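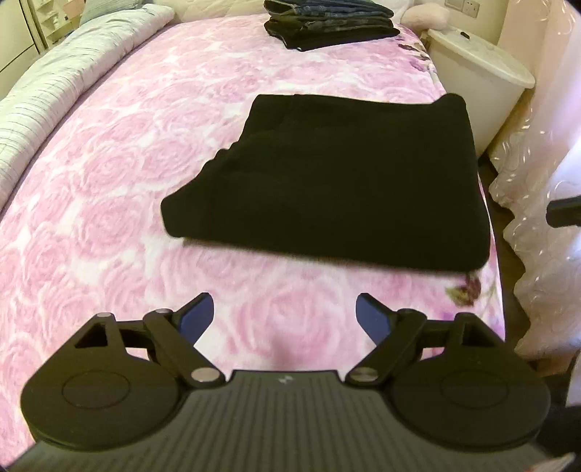 Most advice on watching a movie trailer for real information is wishful thinking. I've read frame-by-frame breakdowns longer than the script could possibly be, and plenty of them guessed wrong. If you still want to try, do it this way.

## Watch it once with the sound off

Music does most of the selling. Without it, you'll notice how many shots are just people turning their heads. Write down only what happens on screen. "She leaves the house" is a note. "She's the villain" is a hope.

## Stop trusting the order

Trailer editors put a question from one scene next to an answer from another. Check clothes, hair and daylight before you decide two shots belong together. My friend Ebony Bright did this for the *Gurnley* teaser and ended up with 11 shots she could place. The fan wiki claimed 80. I know which list I'd bet on.

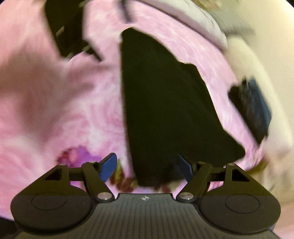 ## Be careful with dialogue

If you can't see the mouth move, the line may come from anywhere in the film – or from a recording session held just for the trailer.

## Check the date line

"Coming in July" is a plan. "Only in theaters" may be one too. Look for a second source, and don't count 826 reposts of the same press release as 826 sources.

## Keep your guesses short

Pick 3 predictions, save them somewhere, and read them again after the movie. I got one right for *Gurnley*, and it was that there would be a car chase.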